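Teach pendants on the floor: where do you draw the line?
Started by tpesonen, Tuesday, 8 replies

tpesonen
Hello all, and sorry in advance for the length, I do go on a bit! I look after the bin picking cell at Jillis, and I'm trying to write one page of house rules that people will really read. My draft says pendants go back on a hook whenever they leave your hand. Half my crew thinks I'm being fussy (they may be right). What do the rest of you do?

godinho_b
Welcome, Tiina! Not fussy at all. A pendant carries your stop button, and you want to reach for it without looking. On the floor you have to hunt, and somebody is going to put a boot through the screen sooner or later. We have 104 points on our walkaround sheet at Ramalho and the pendant hook is number one.

trefor_d
I'll disagree a little, in a friendly way. On a research bench you're up and down all day, and a carpeted floor behind the table is kinder to a pendant than a hook it keeps getting knocked off. What I care about far more is the cable. Keep the loops out of the walkway and away from anything the arm can sweep.

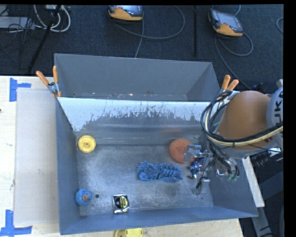 And while I'm at it, please put a line in about clamps. Spring clamps are lovely for an afternoon of trying things out, but if the bin is staying put for a month then bolt it down, and write the clamp positions into your keep-out zones until you do. Our planner at Birilton had the bin walls in it and no clamps for most of February. I'm still a bit embarrassed about that one.

godinho_b
Agreed on the clamps, Trefor, not on the carpet! Two pendants side by side on the floor and I guarantee you'll grab the wrong one when it matters.

hmontes
Label them. Big letters, same letters on the arm.

tpesonen
Oh, I like that, Hugo. Adding it tonight. Does anyone mark the bin position with tape, or is that old hat?

ines_s
We do, and I'd fight for it. Tape at the corners, and a quick check against it at the start of each shift. Replace it once it starts to peel. I'd also put a limit on how long a test mix stays in the bin, ours is 30 runs and then everything comes out and gets looked over.

trefor_d
Thirty seems awfully low to me, Inês, we go to 537 on the Cirnik job, but then our parts are all the same.

tpesonen
Thank you, everyone. Hooks stay in, labels and clamps go in, and I'll post the page once my crew has finished grumbling over it.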